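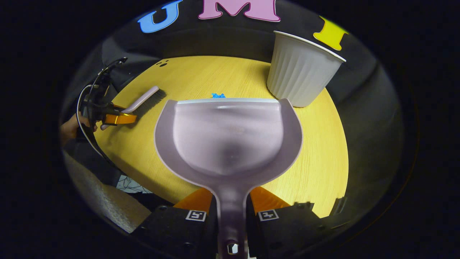
Do people put the dustpan down before they pick up the brush?
Most of them do, and they go on doing so even when it costs them a second trip across the table.

4.2 Small debris on small tables

The literature on sweeping is mostly a literature on floors. Tables come up as places to wipe, and the dustpan is assumed to live in the cupboard until someone drops a jar. Our household diaries suggest otherwise. Of the 1,489 tidying episodes logged in the Bastbridge homes, a fair share involved a dustpan being used at table height, usually by someone who would have told you firmly that they never do such a thing.

Figure 3 shows the arrangement we call the facing pair. The dustpan waits with its lip toward a crumpled blue scrap on a round yellow table, and the brush lies at an angle on the left, bristles toward the middle. Pan and brush handle are the same pale lavender. Matching sets were by far the most common in our homes, though few stayed matched for long — the brush wears out first, and the pan is then paired with whatever the hardware store has on the shelf.

Two features of the round table deserve more attention than we gave them in the pilot. First, it has no corner. On a rectangular table, participants pushed crumbs along an edge and let the corner do the work. On a round one they had to choose a direction, and many chose several. Second, other objects tend to be left where they are. A white ribbed cup-shaped container stands near the right side of the table in Figure 3, and in the diaries such things were swept past, swept behind and occasionally swept into, but seldom moved. Đàm's scale of clearing effort treats moving an obstacle as the cheapest step in the whole routine. Our participants had evidently not read it.

The lip itself is where the sweeping literature and the sweeping public part ways. The Palden guidelines advise holding the lip flat and drawing the pan back in short steps. We saw short steps. We also saw the pan chased forward under the debris like a spatula under a pancake, a method that has no name in the guidelines and that we coded, after over 40 minutes of discussion, as "scooping".

Figure 3. Dustpan, brush and debris in the facing-pair arrangement, table height (Cistetau coding scheme, category 2).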